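Firnholm Maple Board, Large

Solid maple, edge-jointed, oiled finish
In stock. Sold singly.
Page updated Aug 1, 2025

The Large is the board we started with and still the one most people buy. It is meant for daily kitchen work: bread, vegetables, pastry, a joint of meat that needs room. It has no juice groove, no handle cut-outs and no rubber feet. Both faces are flat and finished the same way, so you can keep one side for onions and garlic and the other for everything else.

Each board is made in our Cidside workshop from kiln-dried maple. The timber comes in as rough planks and rests in the racks for 11 days before anyone cuts it. After that it is planed, matched for colour as far as the batch allows, glued along the edges and left in clamps overnight. Kenta Ogura does the matching and most of the sanding. Marina Galanis oils and packs.

Maple suits this job. It is hard enough to stand up to a chef's knife and close-grained enough that it doesn't hold much dirt. It is also kinder to an edge than glass or stone. It will mark, and a board that is used every day will look used within a few weeks. Most of those marks can be sanded out at home.

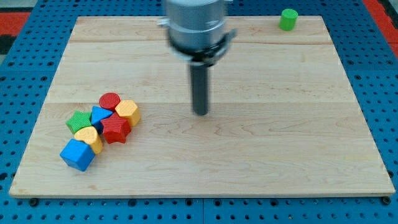
Colour varies from board to board. Fresh maple is pale and darkens slowly towards honey with light and oil. We don't stain anything, and we can't pick a particular shade for you from the rack. If you are buying a second board to sit beside an older one, expect the new one to look lighter for the first year.

What comes with it

The board is wrapped in paper and packed in a plain carton. There is a care card and a small tin of Symonenko board oil, enough for two full coats. Larger tins are sold separately on the oils page.

Before first use

Wipe the board with a damp cloth and let it dry standing up. It leaves us with two coats of oil already on, so you can use it the same day. If the surface feels slightly rough after the first wash, rub it lightly with fine sandpaper along the grain, wipe off the dust and oil it again.

Washing and care

Wash by hand with warm water and a little washing-up liquid. Do both faces, even if you only used one. Dry with a towel and stand the board on its long edge until it has dried through. Don't soak it, don't leave it flat on a wet worktop and don't put it in the dishwasher. Dishwasher damage is not covered by the guarantee.

Oil once a month to begin with, then whenever the wood starts to look dry and chalky. Put on a thin coat, leave it overnight and wipe off what hasn't gone in. Olive and sunflower oil go sticky and start to smell, so please use a proper board oil.

Coarse salt and half a lemon will shift most smells. Beetroot and turmeric stains fade by themselves, though turmeric takes its time.

If the board bows

A board that has been wet on one side may lift slightly at the corners. Lay it with the hollow side down on a dry surface and leave it for a day or two. Most come back. If yours doesn't, send us a photo taken from the end — we can usually tell whether it needs to come in.

Resurfacing

We will plane, sand and re-oil any Large board we have made, however old it is. Allow 13 working days from when it reaches the workshop. Reiko Noguchi handles the bookings and will send you a quote before any work is done. Boards that have already been planed several times may be too thin to do again, and in that case you pay only the return postage.

Delivery and returns

Orders go out by Inbridge courier and need a signature. Unused boards can be sent back for a refund within the period shown on your receipt, in the original carton if you still have it. Engraved boards can't be returned unless there is a fault.

Engraving is limited to one line of text, placed in a lower corner on one face. Please check your spelling before you order — we cut exactly what is typed in the box.

Trade orders

Cafés and cookery schools can order unbranded boards in batches. Write to Hideaki Oda through the contact form with the quantity and the date you need them by.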